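About Clostumden

Clostumden began with three neighbors, one drafty apartment building and a heating bill that made everybody gasp. Meinir Owen had spent years writing about energy rules for other people and wanted, as she put it, to go down into a basement and look at a boiler for once. So she did, with Yaneth Montoya holding the flashlight, and they came back up with a notebook full of questions that we are still working through today!

We help owners and tenants of older buildings plan the move away from oil and gas heat. That means walking the building, reading the meters, talking to whoever is home, and then writing a plan in plain words that people can take to their bank or their city office. So far we have done this for 467 buildings, the smallest a bakery with one oven and the largest a block of 200 apartments (that one took us all winter, and we loved it).
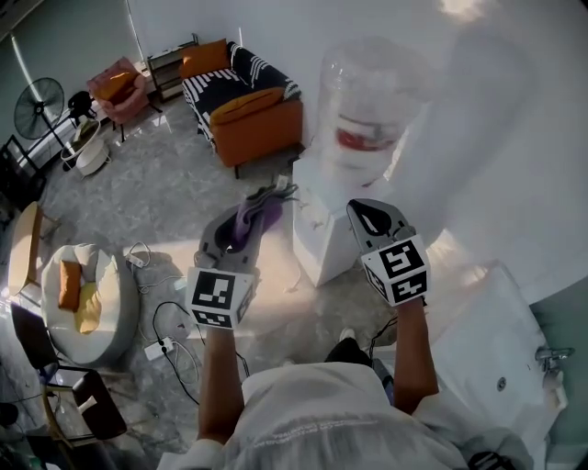 Near the water dispenser

Erick Makori looks after our numbers and our free savings worksheet, Heleso, which you are welcome to borrow and change as you like. Jörg Buschmann visits city councils and explains, very patiently, what a renovation grant can and can't pay for. Faisal Satti answers the phone most mornings, and if you call on a Wednesday you may well get all of us at once, as that's the day we eat lunch together.

Come by if you're in the neighborhood, or write to us first if your stairs are steep and your boiler is old. We'd like to hear about it either way.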